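Lellton Park: Design and Testing of a Custom Motocross Track
Project report, Level 3 Games Development
Kulsoom Mirani

1. Aim
The project set out to build a short stadium-style track for the racing game Tanilon, using the editor supplied with it. The track had to be playable by novice riders and still allow a fast line for experienced ones. Work began in February.

2. Terrain
The height map was drawn by hand and then smoothed in two passes. An early version placed the first corner too close to the start gate, and computer-controlled riders regularly left the course there. The straight was lengthened and the corner banked. 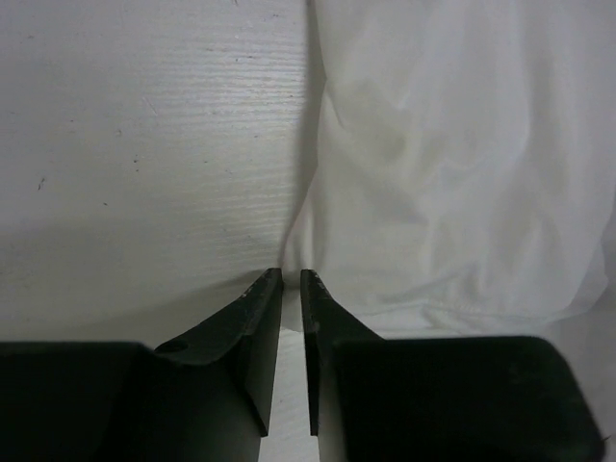

3. Jumps and obstacles
The finished lap has 5 jumps and one rhythm section, named Trarkov after the developer of the obstacle pack. The landing ramp of the third jump was lowered twice. Riders who came up short had been stopped dead by the lip - a fault also recorded in the class review.

4. Testing
Testers completed 25 laps in total. The target lap time was 63 seconds, and nearly half of the laps met it.

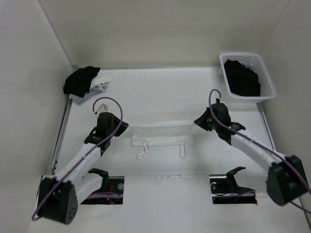 Most of the slower laps were lost in the Bouazza hairpin, where the racing line was hard to read against the dirt texture. Darker ruts were painted on the inside and the marker posts were moved back.

5. Further work
Frame rate drops near the grandstand remain unresolved. The crowd models should be simplified before the track is released.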